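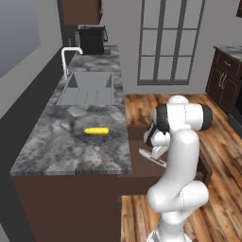 An ear of corn on a marble kitchen counter.

School Lunch Deserves a Longer Hour
By Valbona Nikolaidis

The Kamholm school board will vote in November on whether to keep the midday meal period at its present length. It should vote to extend it.

Under the current schedule, students at Nepia Middle School have 30 minutes in which to leave class, stand in line, eat and return. The school enrolls 490 students and operates 2 serving lines. Those who reach the counter last are left with very little time at the table, and many choose whatever can be eaten quickly. Vegetables are the first thing to go in the trash.

The board has spent a good deal on better menus, and that effort deserves credit. Good food still requires time to eat it. Principal Tane Whitelaw has proposed taking 5 minutes from the morning homeroom period and adding them to lunch -- a modest request, and one that costs the district nothing.

Opponents say that homeroom is needed for announcements. Most of these could be posted in writing.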